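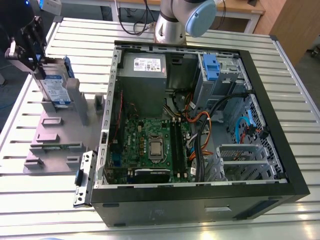 A comment left under the last entry says that any robot can pull a hard drive out of a desktop if a person has set the case down in the right place first, and that the price of the Tritura kit ought to be judged with that person's wages added in. I agree with most of it. The reader would also like to know how the kit copes with a drive that has been screwed in by hand by a previous owner, and I have a partial answer further down.

February, evening
Mārtiņš Sepp

We use cookies to remember your settings and to count visits. By reading on you accept this. Manage choices

Tritura, trial diary, continued.

Started the morning on the fixture plate. Kvaran supply it as part of the kit and it is the piece I had paid least attention to when reading the quote. The drive goes down beside the tall block, the memory goes into the long slot, and the other pockets are for parts we have not taught yet. The arm always works from the plate's own zero point, so moving the plate means teaching one point again and leaving the rest alone. I moved it on purpose before lunch, taught the point, and ran the drive program without any other change. The offset at the pocket was small enough that I could not measure it with what I had on the bench.

The tower is a different matter. It lies on its side on the rails and is located by brackets, and Cluvurel (the software half of the kit) takes the position of the case as given. There is an optional search routine, which touches off against the case and corrects the path. It adds to the cycle and I have left it off for the time being. With it off, a case put down slightly askew produces a gripper fault at the drive cage. With it on, the same case runs. The manual could say so in plainer terms.

Test case is a Dell with a blue latch at the drive bay. The carrier has a blue tab of its own and the fingers can get a decent hold on it and the drive together. All of this week's drive work has been with that one model. Bollero, who are selling us the kit, list the carriers they support in an appendix and I would advise anybody comparing quotes to ask for that appendix before asking about anything else.

Results on the drive, out of the cage and onto the plate: 60 runs, 6 faults. Four of the faults were at the cage and went away when I reseated the brackets. The remaining two were cable faults. The data cable had sprung back across the path after being unplugged, and the arm stopped on force, as it should. No damage to the connector that I could find. The stop is quick, but the recovery is slow. Cluvurel wants the arm jogged clear by hand, then the gripper confirmed, then the program restarted from the top. There is no way to restart from the failed step, or none that I have found. I have written to Bollero.

Unplugging is still a manual job in this kit. The brochure calls it "assisted preparation", and it means me with my fingers in the case. Likewise the cooler has to come off beforehand if the processor is wanted. I am recording this because the price comparison in the quote sets the kit against a fully manual bench, and the preparation has been left out of one side of it.

Memory is harder than the drive. The modules are thin, the clips have to be opened first, and the space between the slots and the power wires is tight for angular fingers. The program goes in from above and squeezes near the ends. It needs the clips open all the way. Half open, it pulls, reads the force, and gives up. I did fewer runs here and won't give a rate until I have more. The slot on the plate could do with a wider lead-in as well, as a module that arrives slightly tilted rides up on the edge before it drops.

To the reader's question about hand-screwed drives. I have put one in a cage with ordinary screws and told Cluvurel nothing about it. The arm gripped, pulled, went over its limit and stopped with a message about an unexpected load. It did not bend the cage. It also did not suggest a cause, and on a shift with mixed stock the operator would have to look. A screwdriver tool exists for the same wrist, priced separately. It has not been offered for the trial.

Noise is low. The arm is quieter than the compressor we would otherwise switch off in the afternoon. Cables behind the arm need tying up before I run it faster.

The parts log exports to a plain text file, one line per part, with a time and a result. It is now over 200 lines long and has opened cleanly each time. The time stamps do not follow the clock on the PC, so I correct them by hand.

To do tomorrow: search routine on for a full batch, and compare cycle times. Ask Bollero whether the plate can be bought as a spare, and what a second one costs. Open the memory clips with the plastic wedge and repeat the runs at the lower speed.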